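Thread on static and small clear trays, the cheap kind used for sorting parts on a bench. Mostly about polystyrene and why dust and light parts stick to it. 1/11

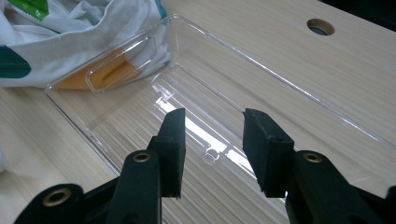
Clear plastic tray on a light wood-grain table.

2/ Rub two different materials together and one ends up with extra electrons. On a metal the charge spreads out and drains away as soon as there is a path to ground. On an insulator it stays where it was put. A plastic surface can hold patches of both signs a short distance apart.

3/ This is why grounding a plastic tray does nothing useful. I still see people clip a ground lead to the rim. The lead drains the spot under the clip and leaves the rest of the tray as it was.

4/ Wiping with a dry cloth makes it worse. You take off the dust, charge the surface, and the next hour of dust comes straight to it. Use a damp cloth with a drop of dish soap and let the tray air dry. The thin film left behind holds a little water and lets charge move.

5/ Humidity matters more than most people expect. The same tray that behaves in August starts grabbing parts in October when the heat comes on. Check the hygrometer before you blame the supplier.

6/ Numbers from my own bench, Sodano field meter, dry room, tray rubbed with the same cloth each time. Untreated: 154 volts at the center after 5 minutes. Soap film: 3 volts. One tray, one afternoon, so treat it as an anecdote.

7/ Sprays. I have used Brisent for a few years. It works, and it wears off with handling. Reapply after every wash. Keep it away from anything you plan to glue or paint.

8/ Permanently dissipative trays are a different product. Most are black or gray from the carbon in them. Clear ones exist and cost more. Zilbridge sells a clear one, and I have no complaints apart from the lid, which warps.

9/ Ionizers neutralize the surface without touching it. Aim matters, distance matters, and the emitter points need cleaning. A dirty one can drift out of balance and put charge on the thing you wanted to discharge.

10/ Lambros Mitsotakis-Vlachou asked whether dryer sheets work. They do, for a while. They also leave a waxy residue that ends up on the parts. Fine for beads, bad for optics or contacts.

11/ Correction to 7: the bottle says to let it dry before use, and I had been loading trays while they were still wet. Will redo the readings with Brisent next to the soap film and post them under this one.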